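La fibre arrive (enfin !) dans notre coin

14 février 2024

J'ai reçu le courrier ce matin et je vous écris dans la foulée : le raccordement du bourg est ouvert !
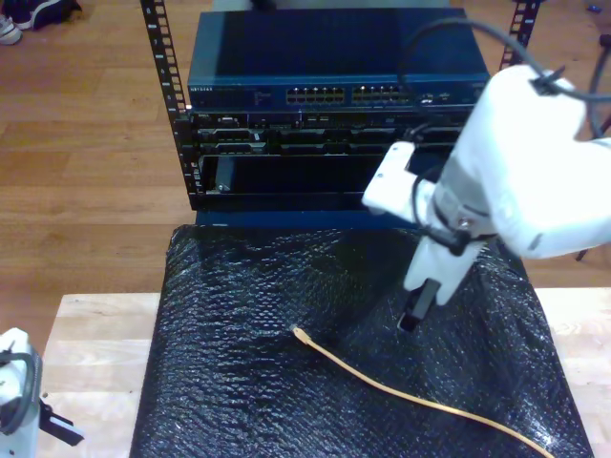 Ce qui change pour nous

Bon, je résume, parce que la lettre d'Ustodari fait quatre pages et que j'ai dû la relire deux fois. Les 402 foyers du bourg et du hameau du haut peuvent maintenant demander leur prise. Le chantier devait se terminer en décembre, vous vous en souvenez, et puis il y a eu l'histoire des fourreaux bouchés route du lavoir... Bref, c'est fait.

Chez nous, 142 maisons ont déjà leur rendez-vous. La mienne n'en fait pas partie, j'ai raté l'appel (j'étais au jardin, évidemment).

Côté offres, deux opérateurs se sont déclarés pour l'instant, Okanent et Drallinix. Je n'ai aucun conseil à vous donner, je compare encore ! Regardez quand même les frais de mise en service : Okanent les offre jusqu'à fin mars, Drallinix non.

Et à l'intérieur de la maison ?

La prise arrive dans le salon ou l'entrée, et pour le reste on se débrouille. Le wifi passe très mal dans nos vieux murs, j'en sais quelque chose, alors je vais tirer un câble Ethernet jusqu'au bureau. La quincaillerie Marchand en vend au mètre et sertit les connecteurs sur place, pratique quand on a deux mains gauches comme moi.

Pour les questions, une permanence se tient à la mairie tous les matins de la semaine prochaine, de 9 h à midi. Apportez une facture récente et, si vous êtes locataire, l'accord écrit du propriétaire.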